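4.2 Pairing delay and the patience of the wearer

Wireless earbuds are sold on sound and returned over pairing. We asked 24 listeners to connect the Jultance earbuds to a phone, then to a laptop, then back to the phone, a round trip the manual describes in one cheerful sentence. Figure 3 gives two simulated views.

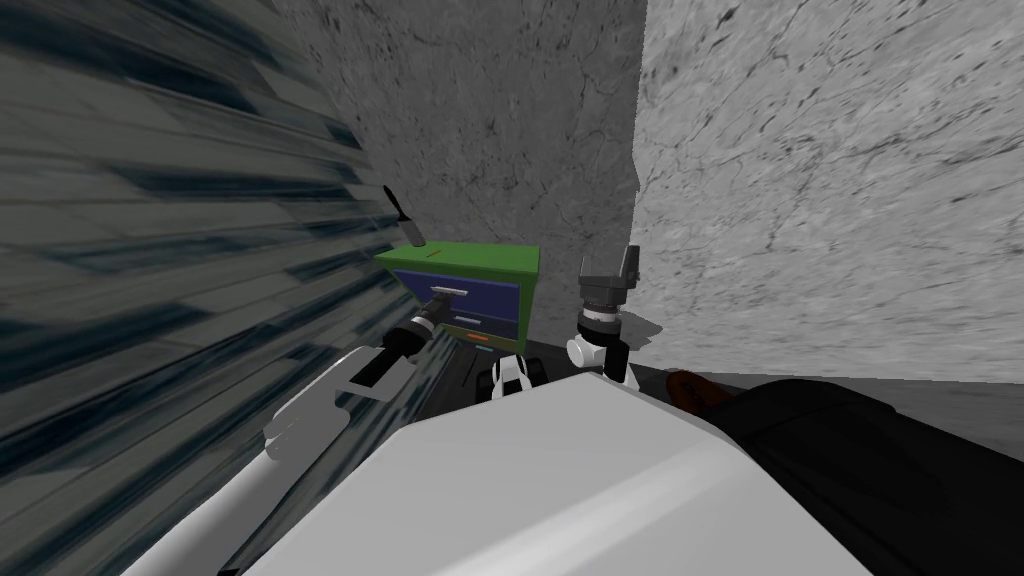
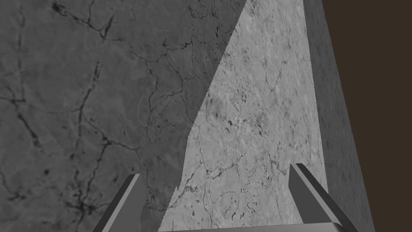
Figure 3. Rendered views, both with gray marbled surfaces.

One reader of an earlier draft objected that pairing delay is a matter for the phone, and that blaming the earbuds is like blaming the doorbell when the host is slow on the stairs. We accept part of this. The same phone and laptop were used throughout, however, and the Brornow set made the trip without complaint while the Jultance set sulked. If the host is slow, he is choosy about whose bell he answers.

Delay was taken from the opening of the charging case to the first audible note. In the phone-only condition the two sets could hardly be told apart. Trouble began with the laptop. The Jultance earbuds held on to the phone for up to 50 seconds after being told to let go, and on 3 occasions one bud moved to the laptop while its partner stayed behind, giving the listener half a song and a good deal to say about it. These trials were kept in the analysis — a customer would not have been allowed to discard them either.

Listeners then rated their annoyance on the Grinda scale, which stops at 200 for reasons its authors never gave. Ratings rose with delay, but the steepest climb came with the voice prompt. A set that waited in silence was forgiven more readily than one that announced "connected" and then played nothing. Section 4.3 repeats the test with the prompt switched off, a setting we found on the last page of the manual.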